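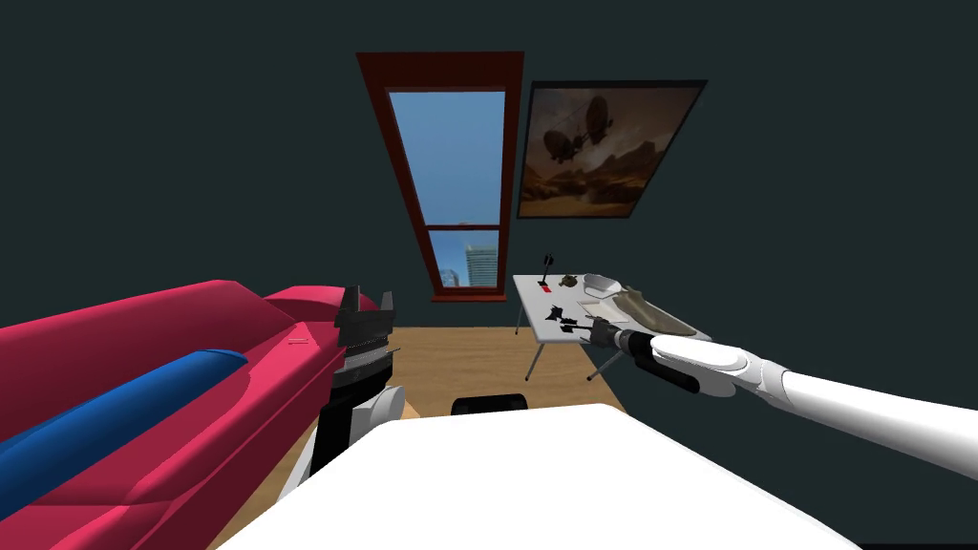 Ticket: Right gripper closes early on small items, sim only
Project: Dadoleck, two-arm tabletop tasks
Component: gripper driver / controller
Status: open, workaround in place

Opening comment

We're comparing two grippers on the white two-arm robot in the simulator, the Zitthorpe narrow-finger model and the Olmont one, and I've run into something odd that I'd love a second pair of eyes on. The room is the green-walled one with the pink sofa and the grey table. Start pose is left arm up, right arm reaching in over the near edge of the table with the fingers just above the top.

Target is the small black clip-shaped object at the left front. The arm gets there beautifully. Then the fingers start closing before the approach is finished, and the object gets nudged away instead of picked up. With the Zitthorpe fingers I got 23 early closes in 200 runs. With Olmont on the same arm and the same start pose, 6. Neither is zero, so I don't think the fingers are the whole story.

What I've tried so far

Slowed the last part of the approach by half. No change for Zitthorpe, and Olmont got one worse, which I'm putting down to luck.

Swapped the target for the red item at the far left. Same fault, same feel to it.

Swapped the target for the cloth-like thing on the right side of the table. No early closes at all in a short batch! It's big and the fingers come down on it from much higher up, so the approach is a different shape entirely.

Reloaded the scene from scratch between runs. No change.

Update, same day

Turned on full controller logging and this got a lot more interesting. The close command goes out as soon as the contact flag flips, and the flag is flipping on the table pad, the flat off-white one in the middle. The gripper passes right over its near side on the way to the clip. One light brush from the underside of a finger and the controller thinks it has arrived. Zitthorpe's collision shape hangs lower than Olmont's, so it brushes more often. I had been staring at the fingertips for two days and the answer was further back.

Moved the pad out of the scene and ran the Zitthorpe set again: 5 early closes. Much better, but something else is still tripping it. My guess is the tabletop itself.

Workaround

Set contact_source to fingertips_only in the arm config and raise the approach height one step. If you're on the older Kocabaş controller build the setting isn't there, so you'll have to filter the flag yourself. I can share the snippet, it's short.

Update, Friday

Ran the workaround overnight on Olmont. Clean all the way through, and the grasps look lovely in playback – both fingers landing together, no skating. Zitthorpe is queued for tonight. I still like those fingers a lot for small parts, and I'd hate to drop them from the comparison over a collision mesh.

Still to do

Ask for a tighter mesh for the Zitthorpe palm and finger bases.
Repeat everything with the left arm, which has the blockier gripper and has been sitting this one out.
Check whether the camera view matters. The forearm hides part of the table from the head camera, and I haven't ruled out the pose estimate.

Leaving this open until the left arm numbers are in.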